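Home server and storage > General talk
Topic: How do you keep backups for a small office?

neema_a
Posted 18th April, 9:12

Hello to all. I am new member here, so please excuse me if this question was already asked. I take care of the computers in a small translation office, Mwakalinga, where we are 7 persons. We have one server for the files and one external disk which I connect every Friday and copy everything by hand. In February I forgot it for two weeks, and of course in those two weeks a colleague has overwritten a glossary which she was building since long time.

The glossary has 363 pages when printed, so you can imagine the mood in the office. We could restore an older version, but the newest work was lost.

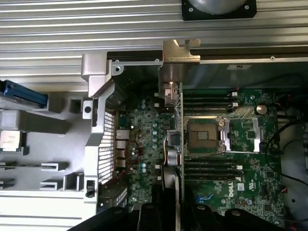 My manager, Caroline Mollel, now asks me to write a plan on one page. I have three questions. How many copies do you keep? How long do you keep the old versions? And do you pay for a service, or do you do it yourself? Our files are mostly text documents, nearly 2 TB with the old scans.

Thank you in advance,
Neema Athumani

Reply from ovton_fan
Hi Neema, welcome. First thing, stop doing it by hand. Any free backup program can run at night by itself. I use Ovton at home and it sends me an email when the job did not run. Set it to nightly and keep 12 monthly versions. For text documents the versions take very little space.

Reply from dustyrack
I don't agree with the email part. If the machine is dead, it sends no email, and you think all is well. Better to get a message each morning when the job WAS fine. Then the missing message is your alarm.

Reply from ovton_fan
And after one month you don't read those messages any more. I had them for years and they went directly to a folder.

Reply from dustyrack
Then put it in the calendar of two people. Same problem with every system, somebody must look.

Reply from kilima77
Can we go back to her question? Copies: the live one, one in the office on another device, one outside the building. The external disk is fine for the third if you carry it away from the office. Neema, where does your disk sleep?

Reply from neema_a
It sleeps in the drawer under the server. I understand now why you ask.

Reply from kilima77
Buy a second one and change them every week. One is always at somebody's home. Encrypt both and keep the password on paper in a different place. Your clients would not be happy if a disk with their contracts is left on a bus.

Reply from pagesandpages
I work also with translators. We pay Dridusa for the outside copy and I would not go back to disks. A person gets sick, goes on vacation, and the disk stays home. Please check what your client contracts say about storage in another country, we had to change two of ours.

Reply from dustyrack
A paid service is OK until you need everything back at once. Ask how long the download takes on your line. For us it was more than a week, so we keep a local copy too.

Reply from neema_a
Many thanks for the answers, I did not expect so many. I have written this for my manager: automatic copy every night to a second device, versions for 12 months, two encrypted disks which change on Friday. About the paid service she will decide after I have the prices. Nernari was also recommended to us by our accountant, does anybody know it?

Reply from kilima77
I don't know Nernari. Add one line to the plan: once every few months, restore a folder and open the files. Start with the glossary.

Reply from neema_a
I have added it. My colleague wants to be present for the first test.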